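Care of the Roof Window: Notes for the Cold Season

Posted 7 November 2022

The present entry continues the series on the upkeep of the upper room, which began in September with the floor and the radiators. Its subject is the large window under the slope of the roof. Readers who have written to request shorter entries are thanked for their letters. This one is not shorter.

The upper room has served as a study and workroom for the whole period covered by this blog. It is pleasant in the morning and dim by late afternoon, and its character depends almost entirely on the state of the glass. When the panes are clean the desk may be used without a lamp for most of the working day. When they are neglected, the light turns gray and the room seems smaller. For that reason the window has its own page in the household log, which now contains 366 entries, the earliest of them in pencil and partly illegible.

Cleaning is carried out with cloths of terry toweling. Paper was given up long ago, as it left lint in the corners. The cloths are cut from old bath towels, hemmed on the sewing machine, and kept in the second drawer of the Skistesitz cabinet on the landing. Darker colors are reserved for windows and lighter ones for the kitchen. The distinction is purely one of household order, but it has been observed strictly and has prevented a good deal of confusion on laundry days.

A cloth used flat on a large pane tends to drag. Folded in quarters it performs better, and for the lower corners of a sash a bunched or knotted cloth is better still, as the thick part can be pressed into the angle where the glass meets the metal.

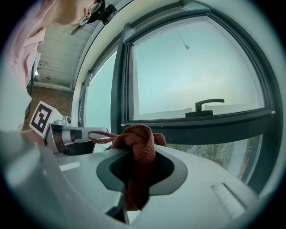 The red cloth, knotted, at the window with the dark gray frame.

The order of work is as follows. The sill is cleared as far as practical. Loose dust is removed from the frame with a dry brush, beginning at the top. The glass is then washed with lukewarm water and a small quantity of Gil, a mild soap sold in blocks by the hardware store at the foot of the hill. One shaving from the block is enough for a bucket. A second bucket holds clear water for rinsing. The pane is dried at once with a fresh cloth, and the frame is dried last, with particular attention to the lower rail and the base of the handle, where water tends to collect.

The handle should be wiped and never sprayed. A previous handle in the guest room seized after several years of enthusiastic spraying, and the replacement, with fitting, came to 197 dollars. The invoice remains in the log as a caution.

Blind cords require separate mention. They gather dust along their whole length and transfer it to wet glass. A cord should be drawn once through a folded damp cloth before the pane is washed, and tied up out of the way until the glass has been dried.

Opinions differ on whether a roof window ought to be washed on a bright day or an overcast one. The practice of this household favors overcast weather. In direct sun the soap dries before it can be rinsed, and the resulting marks are visible from the desk for weeks. A neighbor on Clunditeo Street holds the opposite view with great conviction and has very clean windows.

The frame deserves as much attention as the glass, and in the cold months rather more. Warm air from the room rises along the slope, meets the cold surface, and leaves moisture there. Where moisture stays, mold follows, and it generally appears first in the upper corners, where the air moves least and an arm does not easily reach.
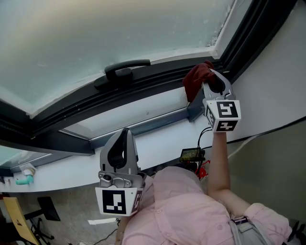

What is the best way to keep mold from returning to the frame of a roof window?
Regular airing and a dry frame do most of the work: the window is opened wide for a few minutes each morning and evening, and any moisture on the metal is wiped away before the room is closed up again.

Existing growth is treated separately from the ordinary washing. The affected part of the frame is wiped with a cloth dampened with plain soapy water, and that cloth goes directly into the hot wash and is not used again on the same day. If a stain remains, a commercial cleaner suited to the finish of the frame may be applied according to its label. Cleaners of different kinds are never combined. Gloves are worn, and the window stands open throughout.

It is also advisable to examine the seals at this time of year. A seal that has become hard or flattened admits cold air, and the frame beside it will be the first to show moisture. The Skurkomen catalog lists replacement profiles by the meter, and a roll purchased for this room cost 52 dollars, including delivery. A portion of it is still in the closet under the stairs, labeled, and should be sufficient for the guest room as well.

Objects on the sill may be returned once the ledge is fully dry. Tall items are best kept to the ends, so that the sash can be opened without moving them.

The next entry will address the drawers of the landing cabinet, two of which have begun to stick.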